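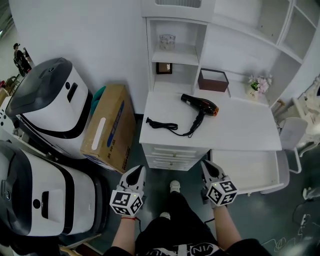
Does a storage container need to be emptied before the workshop under it is upgraded?

Only if the container is snapped to the workshop's foundation. Containers on their own foundation keep their contents through the upgrade.

# Base inspection checklist, Altov server

Revision: Sep 1, 2024. Applies to shared bases in the Ravard and Castaño regions. Run it before each server restart and after any change to the build limits.

## 1. Foundations and supports

- [x] Every foundation tile reads "Stable" in build view.
- [x] No ceiling span longer than 2 tiles without a pillar.
- [ ] Stairs on the north wall rest on foundation.

Comment: the north stairs hang off a half wall. They hold for now, but half walls lose support when the wall behind them is swapped from timber to stone. Place the pillar first, then swap the wall.

## 2. Decay and upkeep

- [x] Upkeep chest holds at least 500 stone.
- [x] Decay timer above 96 hours on all outer walls.
- [ ] Decay timer above 96 hours on the gatehouse.

Comment: gatehouse shows 60. It was built as a separate structure and does not draw from the main upkeep chest. Either connect it with one row of foundation or give it a chest of its own. Connecting it raises the tile count, so check section 5 first.

## 3. Crafting stations

- [x] Smelter and kiln placed under a roof.
- [x] Fuel slots empty on idle stations.
- [x] No station blocks the path to a bed.
- [ ] Tannery output chest linked.

Comment: the link drops whenever the tannery is picked up and put back down. Relink by hand from the chest menu. The Sedico mod does this automatically, but it is not on the Altov list and should not be installed to get around the problem.

## 4. Doors, locks and permissions

- [x] Outer doors set to Clan.
- [x] Storage room set to Officer.
- [x] No door left on the default code.
- [ ] Old members removed from the bed list.

Comment: removing a member from the clan does not clear the bed. The bed has to be unclaimed separately, otherwise it remains a valid spawn point inside the walls.

## 5. Limits

- [x] Tile count below the regional cap.
- [x] Light sources below the cap.
- [ ] Tamed animals below the cap.

Comment: Ravard and Castaño count animals differently. In Castaño a mount in the stable counts. In Ravard it counts only while outside. Move spare mounts to the Ravard stable until the next patch.

## Result

Passed with open items in sections 1 to 5. The gatehouse comes first — 60 hours is short of the next planned restart. The stairs can wait until stone is available. Recheck the tannery link after the restart and record the new decay values in section 2.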